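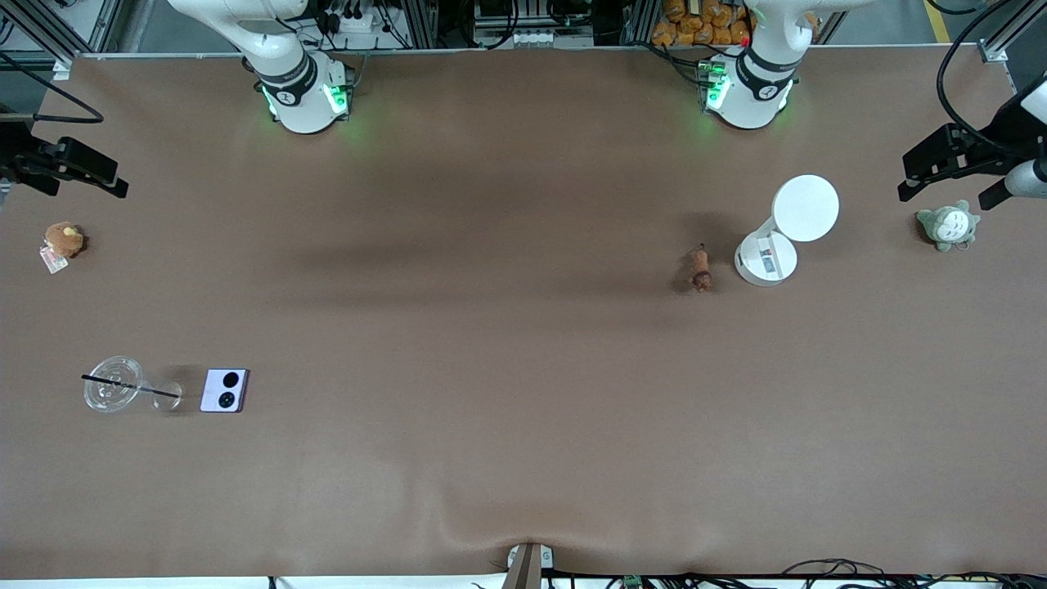 The Zupan Street rummage table at Gasmont Hall opens again this fall. We take small household things and toys, sort them by hand, and lay them out on felt before they get a price. The table has a brown mat on it now, and the small plush bear on the left side still has its white and pink tag. The lavender flip phone next to the clear cup is folded shut, which is how we ask people to hand phones in.

Soft toys
Bears, rabbits and other plush go in the bins by the front door. Leave any sewn-in tag where it is. Small ones are 40 cents each, or 200 cents for a bag you fill yourself.

Cups and straws
Plastic cups are sold singly or in sets when we have a matching set. Straws go with the cup they came with. We do not take chipped glass.

Old phones
Flip phones are sold as they are, with no charger and no promise that they turn on. Please remove your SIM card and delete your pictures before you drop one off. Phones are kept behind the counter, so ask if you want to look at one.

Dropping things off
Use the side entrance on Milloment Road. One box per household, up to 20 pounds. Large furniture goes to the Grutik warehouse, where there is room for it.

Last January's sale brought in 340 dollars for the hall roof. Dates for the next sale will be posted on this page.

Page updated September 13, 2021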